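"You Start to Look at the Table Differently"

At Begum, the packing hall is quieter in the morning than it was last year. The company packs small orders for other firms, and since October two robot arms have been working there at the end of the line. I visited at 6 in the morning, when the early shift begins, and talked for a long time with the woman who leads that shift. She has worked in the hall for 14 years and asked me not to use her name, so I will call her the shift leader.

She did not ask for the arms. "They told us in the canteen, with slides," she says. "It was polite. But when a person shows you slides about your own job, you don't hear very much after the first one."

Begum bought the arms from Anov, and the training was given by a smaller company, Fledgate. The trainers stayed longer than they had planned. According to the shift leader, the first weeks were mainly about things that had nothing to do with robots. Where do the trays come from? Who puts them down, and with which hand? Why does one packer turn the box and the other one not?

"We all had our own way," she says. "I had mine, and I thought it was the normal one. Then the trainer asked me to explain it and I could not. I had to do it slowly and watch my own hands."

The biggest change, in her opinion, is the work table. Before, a table at Begum was a place where you put things. You had your scissors there, your labels, maybe a cup if the manager was not looking. Now the tables at the robot stations are marked with tape, and the people who work beside them have learned to respect the lines.

"Blue tape," she says, and draws a cross in the air with her finger. "I dream about blue tape." 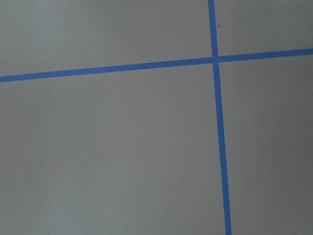
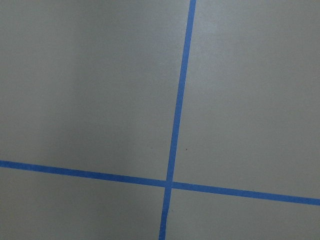
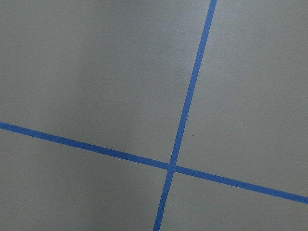
Blue tape on a gray surface, from the wrist camera.

The cross gives everybody the same words, she explains. When something goes wrong, a packer can say that the tray was too far over the line, and the person from the technical office understands at once. In the old days they would both have walked to the table and pointed. She likes this part. She also likes that new people learn it quickly, even if they don't speak much English yet.

I ask what she does not like. She thinks about it while she ties her shoe.

"The waiting," she says. "With a person, I can see that he is nearly finished and I am already reaching. With the arm, I must wait until it is really finished. It makes me tired in another way. My back is better, my patience is worse."

Her back is no small matter. The late orders for Lusten, a customer that sells heavy garden parts, used to be lifted by hand, and she had pain every winter. Now the arms take most of those boxes. She still does the fragile goods herself, and she says this with some pride.

The team on her shift has 24 people, the same as before the arms came. But the jobs are not the same. Two packers have moved to the technical office, where they check the camera views and decide if a station is ready to start. One of them was the fastest packer in the hall, and the shift leader was sorry to lose him. "He sits now," she says. "He was never a man who sits. I asked him if he misses it, and he said ask me in summer."

Other colleagues are less calm about the future. Some believe that the number 24 will not stay for long - the shift leader does not know either, and she has stopped pretending that she knows. When people ask her, she sends them to the manager. She has asked him to come to the hall and answer in front of everyone, without slides. He has promised to do it.

What would she tell a company that wants to start with the same machines? She would like the packers to be in the room before the tables are ordered. At Begum the first tables were too high for half of the team, and it took weeks to get new legs for them.

It is time for the break. She takes her jacket from the hook and asks if I want coffee, which is bad, she says, but the machine is near.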